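Speaker notes: Lot-to-lot bridging for ligand binding assays in long studies
Presenter: Yevdokiia Holovko
Slot: 25 minutes plus questions. Slide numbers refer to the December deck.

Slide 1. Title

Introduce self and group. Mention that the slides will be posted on the Pliretti page after the session, with the two worksheets. Skip the disclosure text unless the chair asks for it to be read.

Slide 2. The problem

A study that runs for three years will outlive its first lot of capture antibody. It will often outlive the second. Calibrator, detection conjugate, blocker and coated plates all expire on separate schedules, and the supplier's schedule is separate again.

Each change can move the reported concentration of a sample that has not itself changed. If the shift is smaller than the between-run imprecision, it will be hard to see in the controls and easy to see in a longitudinal plot with enough subjects.

Ask for a show of hands: who has had a lot change in the middle of a study arm. Do not wait long.

Slide 3. Terms

Critical reagent: any component whose replacement could change the reported result. In our lab this means capture antibody, detection antibody, calibrator and sample diluent. Wash buffer is not on the list. Some groups include it.

Bridging: testing outgoing and incoming lots side by side with the same samples, within the same runs, against limits written down beforehand.

Requalification: extending the expiry of a lot already in use. Different exercise, different worksheet. Not covered today, although it gets confused with bridging in audits.

Slide 4. The assay used for the examples

Sandwich format, 96-well plate, biotinylated capture on a streptavidin surface, labelled detection antibody. The Bumero protocol, unmodified apart from a longer sample incubation. Serum, diluted 1 in 2. Four-parameter logistic fit with 1/y² weighting. Calibrator top point 600 pg/mL, bottom anchor point not reported.

The analyte name is withheld at the sponsor's request. It makes no difference to the argument.

Slide 5. Change one thing at a time

Show the table of component swaps. The temptation is to bridge a complete new kit against a complete old kit, which uses fewer plates. If it passes, fine. If it fails, there is no way to assign the failure, and by then the old lot is mostly used up.

Our order is calibrator first, then capture, then detection, then diluent. Calibrator comes first as it has the most direct effect on the reported value and is the cheapest to correct.

One exception: matched pairs conjugated and titrated together by the supplier. Treat the pair as a single component and say so in the plan.

Slide 6. Sample selection

Spiked buffer is not enough. Spiked pooled serum is better and still not enough. A new antibody lot may bind recombinant protein exactly as the old one did and bind endogenous protein differently, particularly with polyclonals, where the epitope mix changes with the animal and the bleed.

Use individual incurred samples where consent allows. Spread them across the range. Leave out anything within the lowest tenth of the range from the percentage-difference calculation and assess it as an absolute difference.

Avoid samples thawed more than twice. Check the freezer log before pulling tubes — the log in Tovwood does not count a thaw if the tube was returned within the hour, so those entries need to be read by hand.

Slide 7. Plate layout

Both lots on the same plate where the component allows it. Capture lots can share a plate if the coating is done by column. Detection lots can share a plate if the addition is done by column with a fresh reservoir for each. Calibrator lots can always share a plate.

Duplicate wells, non-adjacent. Randomise sample position between plates and keep it fixed between lots within a plate. Two analysts at minimum, separate days, independent calibrator preparations.

Edge effects: on our incubator the outer wells read low in the first hour and recover. Another lab's will behave differently. Run a uniformity plate before assigning samples to the edge. 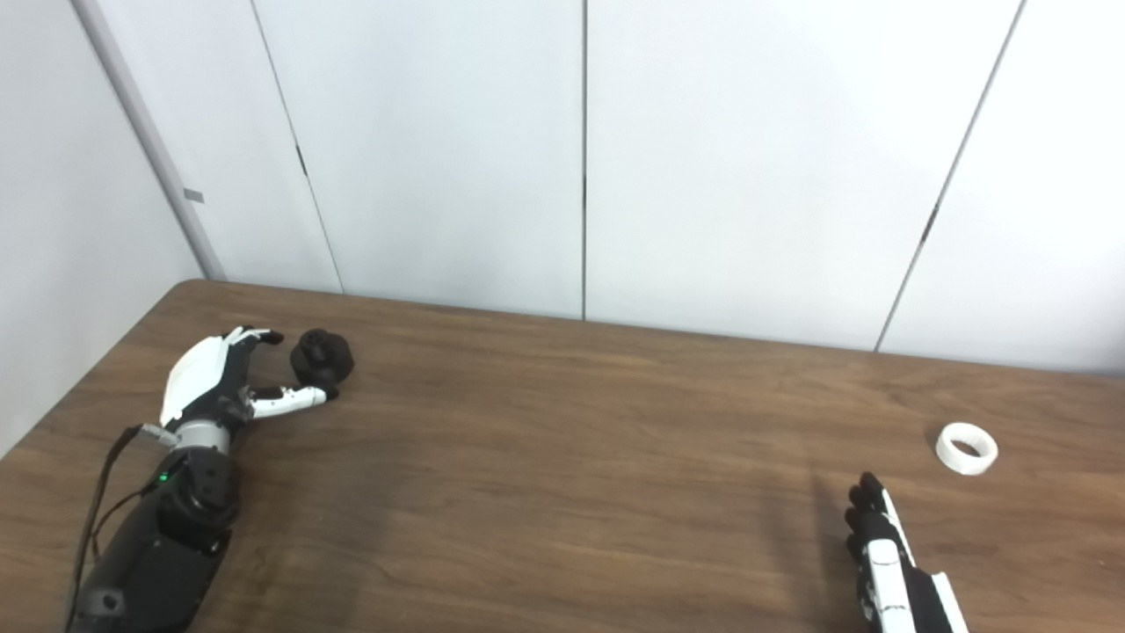
Slide 8. Acceptance limits

Set these before opening the new lot. Write them in the plan, sign it, file it.

Limits should come from the assay's own imprecision and from what the study needs to detect. The common practice of borrowing limits from method validation gives a window too wide for bridging. A validation limit of plus or minus 20 per cent on a control permits one lot at the bottom of the window and the next at the top, and both will be reported as acceptable.

We use three tests together. The first is the geometric mean ratio of new to old, with its 90 per cent confidence interval inside the stated bounds. The second is the slope from a Deming regression on log concentration. The third is a count of individual samples outside the per-sample limit.

The third one catches a lot that agrees on average and disagrees on particular donors. Spend a minute on this.

Slide 9. Worked example, calibrator

Incoming calibrator recovered high across the range by a constant factor. Signal for the samples unchanged, as expected. Back-calculated sample values fell by the same factor.

Parallelism between the two calibrator curves was good, so an assigned-value correction was defensible. Describe the correction: the new lot is assigned a concentration against the old lot over 9 independent runs, and the assigned value replaces the label value in the plate template.

Stress that the correction is applied to the calibrator and never to the sample results afterwards. Reviewers will ask.

Slide 10. Worked example, detection antibody

Raw signal at the top calibrator dropped to 3383 counts below the outgoing lot. Several people in the lab wanted to reject on that figure alone. Interpolated values agreed within limits at every level, and the lower limit of quantification was unaffected.

Signal change is information about the reagent. The bridging decision rests on interpolated concentration. Record the signal anyway and trend it, as a steady decline over several lots will eventually reach the bottom of the curve.

Likely question: label incorporation ratio. Answer: the new conjugate had a lower ratio by the supplier's certificate. We did not measure it ourselves.

Slide 11. Worked example, failure

Capture antibody, polyclonal. Geometric mean ratio passed. Slope passed. Per-sample count failed, with the discordant samples coming from a small group of donors and repeating on both analysts' plates.

Dilution linearity on those donors was poor with the new lot and acceptable with the old one. Most probable cause is interference, possibly heterophilic antibody. Adding blocker reduced the discordance and did not remove it.

Outcome: lot rejected, replacement bleed requested, remaining old lot reserved for that study only. Do not name the supplier.

Slide 12. Controls across a lot change

Kit controls that arrive with the new calibrator are not an independent check. Keep in-house controls made from native serum, in enough volume to overlap at least two calibrator lots. Aliquot small. Store in two freezers.

Levey-Jennings charts should carry a vertical line at each lot change. Do not reset the mean at the line. Resetting hides the step that the chart is there to show.

Slide 13. Records

Minimum set: lot numbers and certificates for both lots, the signed plan, raw plate files, the analysis script with its version, the decision and who made it. We keep these in Dmytriv under the reagent, with a link from each affected study. Filing under the study alone makes it hard to find every study that used a given lot.

If time is short, go straight from here to slide 15.

Slide 14. How much to buy

Work backward from sample numbers. Include repeats, failed runs, bridging plates and training plates. Training plates are the item most often left out. Ask the supplier for a lot reservation in writing, with the expiry date of the reserved material and of the bulk it came from.

A larger purchase delays the bridge and makes it a bigger one when it comes. Expiry usually decides the matter.

Slide 15. Close

Return to the table from slide 5. Point out the rows that have been covered. Mention the worksheets again, and that the regression sheet expects log10 input.

Questions held in reserve:

Can historical data stand in for the old lot if none is left? Only for the controls, and the report should state it as a limitation.

Does this apply to multiplex panels? Yes, analyte by analyte. Decide in the plan what happens when one analyte fails and the rest pass.

Should study samples be re-run after a failed bridge? Only if results have been reported from the failed lot. Otherwise there is nothing to repeat.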